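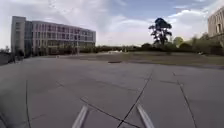
Section 4. Your First Outdoor Drive

Now the fun part! With the battery charged and the Zasar rover paired to your handset, you're ready to take it outside. Pick a big, open stretch of pavement for this one. The rover handles grass just fine, but it learns its steering trim much faster on a hard surface.

1. Set the rover down facing the longest clear run you have. Allow at least 22 meters ahead of it.

2. Press and hold the power button until the status light turns green. Leave the rover still for 9 seconds so the Iltis motion sensor can settle.

3. Open Drive View on the handset. The two front rails should show at the bottom of the picture, one on each side of center. If you only see one, loosen the camera knob, turn it a little and tighten it again.

4. Set the speed dial to Low and push the stick gently forward. Let the rover roll over a few slab joints. A small bump at each one is normal, and it's pretty satisfying to feel how well the suspension soaks them up.

5. Try some wide turns, then tap Save Trim.

Note: Trim is stored on the rover, so a second handset will pick it up too.
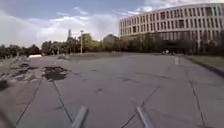
Figure 4-2. Drive View on worn pavement, with a dark patch ahead to the left.

6. Switch to Assist and drive toward a rough area at Low speed. Assist marks holes and broken edges it wants to avoid. You can overrule it at any time with the stick.

CAUTION: Assist may miss shallow holes and low curbs. Slow down and steer around them yourself.

CAUTION: Keep the rover well away from people and moving vehicles. Press the red button to stop.

Note: Motor logs hold around 3,000 entries. Copy them off before a long day out if you want to keep the old ones.

Once you're happy with the trim, go on to Section 5, Fitting the Tumau Cargo Tray.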